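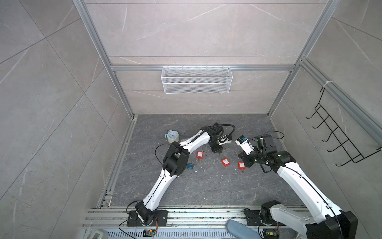
June
Logged by Rizwan Gazi, Fistgate building services

Ticket 311 – Kimberg, ground floor, no hot water at kitchenette or showers

Reported 7:40am by Tania Munshi. Cold only at all taps, started overnight she thinks. Cleaner had hot water the evening before. Showers run lukewarm for a minute then cold.

Tried over the phone first. Asked Tania to look at the heater display in the plant cupboard. Display on, no fault code, set to 60. Tank reading 27 degrees. Got her to check the breaker labelled HWS, it was up. Flicked off and on anyway, no change after half an hour.

On site 9:15. Power at the board OK. Power at the heater isolator in, nothing out. Isolator handle feels mushy, doesnt click home. Didn't want to go further without someone licensed, called Parveen Karunaratne at Majumder.

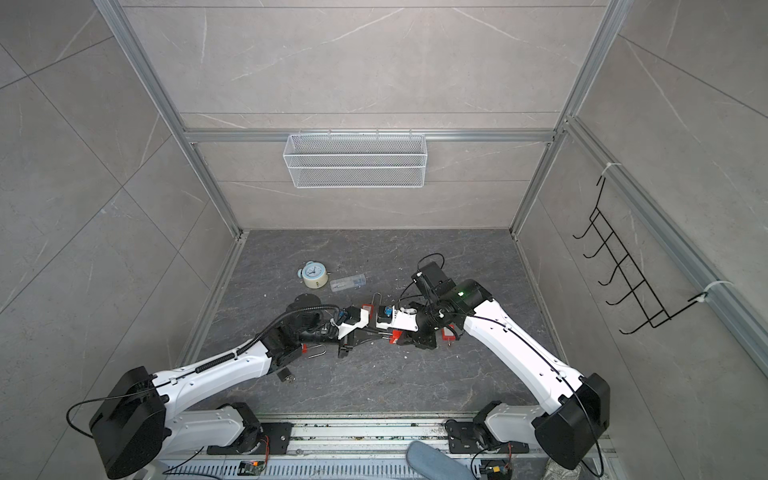
Update, late morning

Parveen on site. Circuit off at the board, locked and tagged, tested dead. Opened isolator – one terminal browned, contact burnt. Cover gasket perished as well, water marks down the inside. Drip is coming off the tempering valve above it, slow but steady.

So two jobs:
– replace isolator (Parveen has a weatherproof one in the ute)
– replace tempering valve (plumber, not us)

Mehrangiz Kordestani at Clerine approved both by text. Asked that the lock stay on until the plumber is done, no re-energising in between. Agreed. Key is with Parveen and only Parveen, please stop ringing me for it.

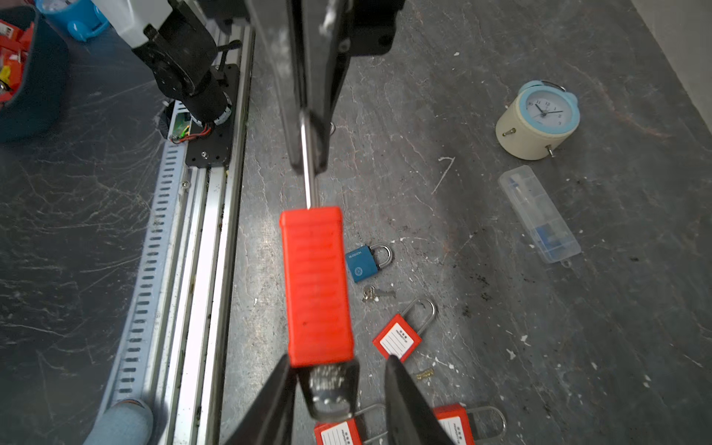
Plumber rang at 12:30, can't get here till two. Told Tania showers are out for the arvo, she's putting a sign up. Kitchenette can use the boiling unit, seperate circuit, that one is fine.

Update, afternoon

Valve swapped 2:50. Old one had scale right through the seat. Line flushed, no drip after 13 minutes watching it. Towel under it in case, bone dry when I went back.

New isolator fitted, Parveen moved it about a hand's width left so it isn't directly under the valve anymore. Lock off, circuit on, 3:35. Element drawing current on the clamp meter.
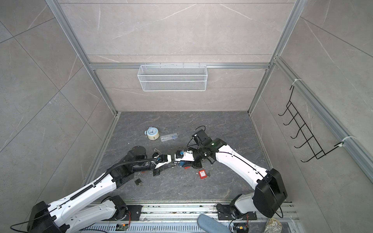 Photo: Nilmini Mollah

Tank at 48 when I left. Recovery from cold is roughly 90 minutes on this model so should be up to temp by close. Tania will check the shower outlet with the probe and text me.

Still open:
– tempering valve on the level one unit is same age, quote requested
– HWS label on the board is hand written and half gone, Nilmini to reprint
– invoice from Majumder to go to Clerine direct, NOT through Fistgate like last time

5:20pm – text from Tania, shower outlet 49, kitchenette hot. Status changed to monitoring, will close tomorrow if no call overnight.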